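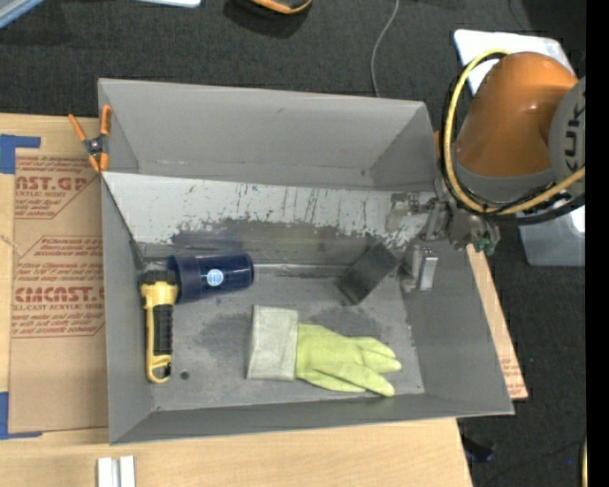 What are the Stostberg bench rules, and who has to follow them?
They are the house rules for picking trials at our Stostberg site, where an arm takes mixed items out of a bin and somebody later claims a success rate. Anyone who wants to put a number in a Stostberg report follows them, visitors from Negri included. Most of the rules deal with dull things. A spring clamp with orange handles on the corner of the bin is the sort of item that gets left out of a write-up, and so are blue tape corners on the tabletop. We want both written down. If the clamp is there for one trial and gone for the next, you have two setups and should stop averaging them.

Is a rule about tape really necessary?
I had doubts too. Then we compared two reports on the same gripper and couldn't tell where the bin had been in either of them. Tape is cheap. It also lifts, gets scraped away and gets put back slightly wrong, so please don't treat a tape mark as a measurement. Measure from the base of the arm and write the figure on the setup sheet.

Can I use an old bin?
Yes. Scratched floors and chipped paint are what bins look like after a few months of work. A spotless bin makes me more suspicious than a worn one. Just don't switch bins partway through and call it the same test.

Who picks the items?
Someone other than the person running the arm. Sets chosen by the operator have a way of leaning toward things the gripper likes. A set must include at least one soft item (a work glove is fine) and at least one that can roll. Dark items on a dark floor are allowed, and we'd like to see more of them.

The supplier says the product is "compliant." Is that enough?
No. Compliant with what, and in which setup? Unier sent us a very handsome brochure using the word on nearly every page, and the one document we asked for took until March. A statement about an arm says little about the arm plus your gripper, your table and your cables. The risk assessment has to cover the whole station, and it has to be redone when the gripper changes.

The arm moves slowly. Can I reach into the bin during a trial?
No. Slow is a setting, and settings get changed. Stop the arm, wait for the stop to show on the panel, then reach in. If an item is wedged in a corner, log the attempt as failed before you free it.

What counts as a successful pick?
The item leaves the bin and reaches the drop area without a hand touching it. Lifted and dropped back is a failure. "Nearly" is a failure. The Muvwood trial first claimed 303 successes in 457 attempts. After we took out the picks where somebody had nudged the item first, 237 were left. I don't think there was any bad intent. The old form simply had no box for nudging – it does now.

Do the rules make the station safe?
They make it easier to check. Safety depends on the assessment, the guarding and whether people do what the sheet says when they're in a hurry. I'd be wary of any set of rules that promised more.

Can I ask for an exception?
You can. Put it in writing before the trial starts, and expect it to be printed next to your results. Requests made after the numbers are in will be turned down.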